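Badora put out a second single from the Tufa EP

Alper Dönmez is back as Badora and the new one is called Jirport. Out now on the usual places, mp3 and wav from the label shop as well. Runs two minutes and a bit, which is short even for him.

It's the follow up to Nostel, the one that got passed around a lot in spring and ended up on more or less every late-night radio show going. Jirport is quicker, 132 bpm, and has proper drums this time. Vocals by Dönmez himself, pitched down in the verse, left alone in the chorus. No guest on it. There was talk of one.

The EP is Tufa. Six tracks, due at the end of August, digital first and then a small run of vinyl once the pressing plant gets its act together. Test pressings were sent back once already over a noisy B side. Pre-orders for the record get the download on release day so no need to buy it twice.

Dönmez wrote most of it on tour, finished it at home. "I had 19 sketches and I liked hardly any of them in the morning," he said in a short note to the mailing list. "Jirport was the one I kept humming. The title is a typing mistake, I was late for a flight." He says the rest of the EP is slower and that people who only want the fast stuff should probaly stick with the single. 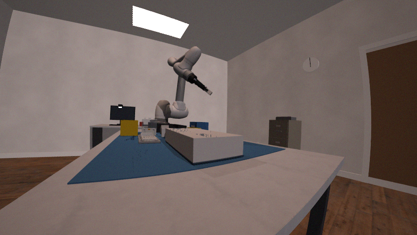 Live dates

A run of 14 shows starts in the autumn, small rooms mainly, with a couple of support slots in bigger ones. Home show is last. Tickets for that went quick and a matinee has been added, doors 2 pm, all ages, under-16s with an adult. Same set as the evening, minus the support act.

Set will be built round Tufa with Nostel near the end. Older things from the first tape are in too, depending on the night. He's bringing a drummer for the first time, no name given yet. Anyone who saw him at the start of the year will remember the laptop packing in halfway through, so a live drummer is good news all round.

Merch is shirts, a tote and the old tape again, reprinted with the right track order. Cash and card.

Remixes

Two on the way for Jirport, both instrumental, both free to mailing list people. A club edit with a longer intro for djs follows after that, and the a cappella will be up for download for a week if you want to have a go yourself. Send what you make to the label address, not to him. One winner goes on the B side of a later seven inch, the label says, no date for it.

The clean version for radio is identical apart from one word in the second verse. Lyrics are on the label page, with a mistake in line three that they know about and are fixing.

More when the full tracklist for Tufa is out, shoud be next week.

Recent items
Badora: Nostel, single review
Tape reissues to look out for this summer
Late-night radio playlist, August
Five new singles under three minutes
Vinyl delays: which records have moved
Festival stage times, updated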